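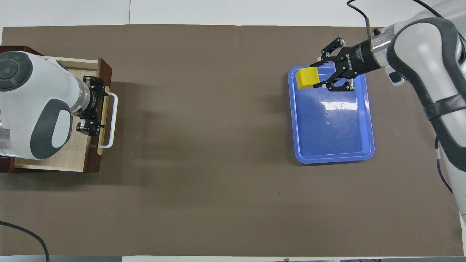

How to Prepare and Run a Two-Arm Demonstration for Visitors

Retus Laboratory, Guidance for Demonstration Staff

This page sets out the procedure for presenting the drawer and tray demonstration during open days at the Retus Laboratory. It applies to staff and trained students who operate the two-arm table in the Villca Hall. Groups booking a private visit follow the same procedure, with the changes noted near the end.

The demonstration lasts 27 minutes, including questions. Visitors watch one arm work at a drawer box and the other handle a small cube over a tray. The task is simple by design. Most visitors have never stood near a working robot arm, and a familiar task allows them to follow the motion without technical background.

Before the doors open

Arrive at least one hour before the first group. Switch on the arm controllers and let them complete their startup checks before anything is placed on the table.

Spread the brown mat over the tabletop and smooth it by hand. Light creases are acceptable. A raised fold is not, as it can tilt the tray or catch the base of the drawer box. Check that the cables on the mat lie clear of both the drawer box and the tray.

Place the drawer box at the left end of the table with its front panel and white handle facing the center. Place the blue tray at the right end with its long side running away from the audience rail. Leave the middle of the mat bare. Visitors can then see each workstation separately, and the operator has room to set down a cube between runs.

Check the overhead lights with the tray in position. The tray floor is glossy enough to return a bright patch of glare. The vision software has been set up with this glare present, so do not move the lamps to remove it. If a lamp has failed, report it to the hall office and run the demonstration from the stored positions.

Checking the arms

1. Clear the table of tools, cups and papers.
2. Open and close each gripper once from the control screen. The fingers should move evenly.
3. Look along each arm for loose cable. On the right arm, confirm that the strap on the upper segment is fastened and that the cable near the wrist has enough slack to turn freely.
4. Move both arms to the home position at low speed.
5. Press the emergency stop, confirm that both arms halt, and reset.

Record the result in the Rilus log. The log must show a completed check before each public session. A check made on the previous day does not count.

Setting the speed

Public sessions run at a limit of 300 millimeters per second. This is slower than the arms run in ordinary laboratory work. The lower speed gives visitors time to see the fingers line up with the handle before they close. Select the profile named Drisen Public from the menu. Do not edit the profile. If a change is needed, ask the laboratory office to issue a new one.

Presenting the task

Begin with both arms at home. Welcome the group, state the safety rules, and point out the yellow line on the floor. All visitors remain behind the line while the arms have power.

Start the left arm first. It reaches down over the drawer box and brings one finger to each side of the middle of the handle. Use the hold command at this point. Invite visitors to notice how close the fingers are to the handle and explain that a small error in position would cause the gripper to press against the drawer front. Most questions about accuracy come up here, and it is best to take them before continuing.

Next, start the right arm. It picks up the yellow cube and carries it above the tray. Hold again when the cube is over the upper left part of the tray. Visitors often ask whether the gripper can feel the cube. Explain that the controller reads the width of the fingers and the effort of the motor, and that it stops closing when both readings settle.

Release both holds and let the task finish. Remain silent during this part, so that the group can watch both sides of the table without interruption.

Repeat the task up to 3 times for each group. Change the starting place of the cube slightly between runs if the group is interested in how the system finds it.

If a run fails

A dropped cube is a normal event. Press pause, tell the group what happened, and return the arms to home before reaching over the table. Never pick up a cube while an arm is holding position. If the gripper misses the handle twice in a row, end the run and check whether the drawer box has shifted on the mat.

Visitors may ask how often failures occur. You may say that the task was run 678 times during preparation for the current season and that the full results are kept on file at the hall office. Do not give a success rate from memory.

Private and school visits

School groups are divided so that every student can stand at the rail. The holds may be lengthened, and a second member of staff should answer questions at the side of the table. Sunday visits require written approval from the hall office.

Closing the session

Return both arms to home, power down the controllers, and store the cube in the equipment cabinet. Leave the mat, drawer box and tray in place if another session follows within the same day. Sign the Rilus log and return the controller key to the hall office.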